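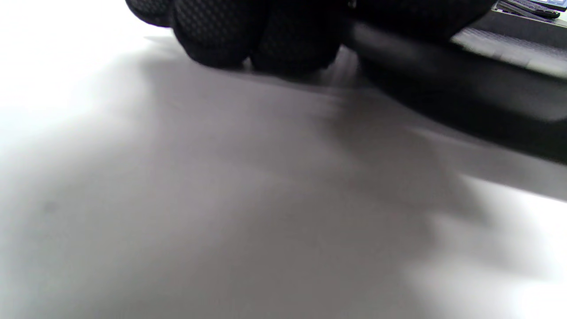

skurkley80
White tables are a scam and I own one. Bought a matte white top for the workroom in August because it looked clean in the store, and it has not looked clean since. I wipe it, I stand back, I feel good for maybe a minute. Then you get down near it with gloves on and there's a tiny dark speck off to the left, all by itself, on an otherwise blank surface. Smudge? Crumb? No idea. My old brown table could hide a sandwich. So what are people using on matte white that doesn't leave it shiny in patches?

Reply from ernosipos
Dish soap, warm water, soft cloth, second cloth to dry. I have 762 posts on this board and I think half of them say that.

Reply from Dobos
Melamine sponge. Two swipes.

Reply from ernosipos
Please don't. Those are very fine sandpaper with good marketing. Two swipes a week and by next year you have one glossy oval exactly where you sit.

Reply from Dobos
Mine's been fine for 4 years.

Reply from ernosipos
Look at it sideways with a lamp on and come back to us.

Reply from Dobos
Looked. I'm not discussing it.

Reply from veronika_s
Are those the black grippy gloves with the little diamond pattern? I had a pair that left gray marks on everything pale, so I'd wipe, leave marks, wipe the marks, and so on until dinner. Try one pass barehanded before you blame the table.

Reply from skurkley80
Now I'm suspicious of the gloves AND the table. Thanks.
While I have you all here, second problem. The dark textured tray mat I keep on the steel counter collects gunk along the inside of the rim. A cloth goes right over it. I've moved on to a round brush with a long handle and straw-colored bristles, and pushing the tips into that inner lip is the first thing that reaches. Slow going, though.

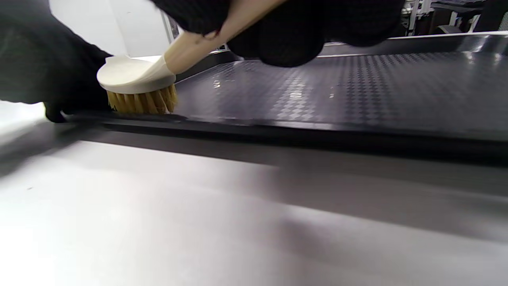
How long should I let soapy water sit in the rim before scrubbing?
Ten to 14 minutes is plenty for ordinary kitchen grime, then scrub along the edge and rinse.

Reply from veronika_s
Agree with the soak. I'd still use an old toothbrush for the corners. A big round head is lovely on the flat part and useless in a tight spot.

Reply from Dobos
Toothbrush on a whole mat? See you at Christmas.

Reply from veronika_s
For the CORNERS, Dobos.

Reply from Attila Nyitrai
Whatever brush you pick, stand it bristles down to dry. Mine lived bristles up and the water ran into the head, which split.

Reply from skurkley80
Soap and two cloths for the table, soak and brush for the mat, toothbrush on standby. The speck stays until the weekend. I've started to respect it.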